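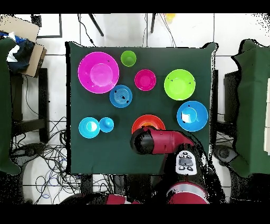
Plastic bowls and cups on a dark green cloth, with the arm over the orange-red bowl.

Can a Machine Clear the Table Yet?

Posted Jan 11, 2022 by Rozália Šindelář

Readers of the kitchen pages keep writing in about robot arms. Most want to know the same thing, whether one can take over the dishes after supper. The short version is that an arm can move a plastic bowl from one place to another, slowly, if you set things up for it. Washing, drying and putting away are separate jobs, and each is harder than the one before.

Start with what you put in front of it. Plastic is the sensible choice. It weighs little and a dropped cup bounces. Strong solid colors help too. A pink bowl on a dark cloth is easy for a camera to separate from its background. A clear glass on a white counter is much harder, and steel pans throw reflections that confuse the software.

Cover a shiny table. A plain cloth in one dark color cuts glare from ceiling lights. Pull it smooth first, as a fold under a saucer is enough to tip it. If the cloth slides, clip it at the corners.

Leave space between pieces. The fingers have to fit down beside the rim, and two cups that touch are a common cause of a failed grab. The gap should be wider than the finger, plus a little. I use the width of my thumb.

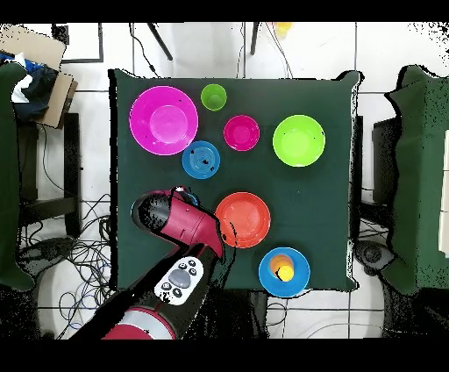

What should I stack before the arm starts?

Stack as little as you can. A cup sitting on a plate changes the weight and the balance, and the cup can slide when the plate is lifted by its edge. Take the small piece off first and move the plate second.

Bowls are easier than plates. A bowl has a rim that stands up off the table, so there is something to pinch. A flat plate has almost nothing to hold. At Brundance, the shop where I help with the evening classes, we tried a Clota arm on lunch plates and gave up on the flattest ones after 30 tries. Set a plate with a raised edge near the side of the table and your chances improve.

Speed is the other disappointment. Clearing four place settings took the Clota arm 49 minutes, and I can do it in two. The time goes into looking, moving a short way, looking again and then closing the fingers. Someone who can't lift or reach well may find that a fair trade. For everybody else it is a long wait for an empty table.
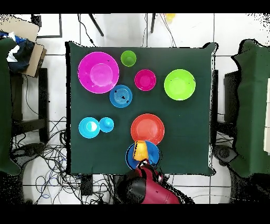

Cost comes next. The Aker kit we priced was $2464 before the gripper, and the gripper is the part that wears. Rubber pads pick up grease from dishes and lose their hold, so wipe them with a damp rag and a drop of dish soap, then let them dry fully. Keep water away from the joints.

On the shop floor the picture is better. Lukáč, the parts supplier down the road, has an arm that moves identical trays all day between two marked spots. Nothing changes size, and the trays always face the same way. A kitchen has none of that order.

For now, scrape and rinse by hand, load the dishwasher yourself, and save the arm for light plastic things on a flat surface. Tape down loose cords before you switch it on, and keep children back until it has stopped moving.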